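### 3.2 Storage conditions and weight loss

Fruit was obtained from a single packing house in Kitorport and held for 40 days after the October harvest. Each lot contained 44 oranges of mixed size, graded by hand and kept in one layer. The lots were split between a cold room and an unheated store at the Bornness site. Relative humidity was logged in both rooms, but the logger in the store failed twice and the missing readings were filled by linear interpolation.

Weight loss was computed as the difference between initial and current mass, divided by initial mass. Fruit with visible mold was removed and left out of later means. The wrapped lots lost weight more slowly than the bare lots in both rooms, and the gap was wider in the unheated store. Peel firmness followed the same order, although the spread within lots was large enough that the cold room values overlap.

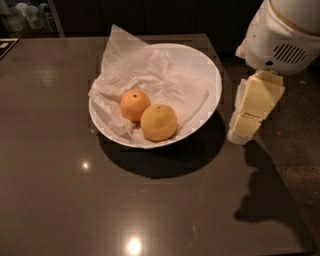 **Figure 4.** Two oranges on crumpled white tissue paper in a white bowl.

### 3.3 Household survey

The storage trial does not reflect how fruit is kept after purchase. A short mail survey was therefore sent to 200 households on the Steline customer list. It asked where citrus was kept, whether any paper or plastic was left around it, and how long it lasted before being eaten or thrown away. Replies that gave no storage place were dropped. Answers on storage time were treated as ordinal, following the scheme used in the earlier Konstantinidis trial, and no attempt was made to correct for room temperature.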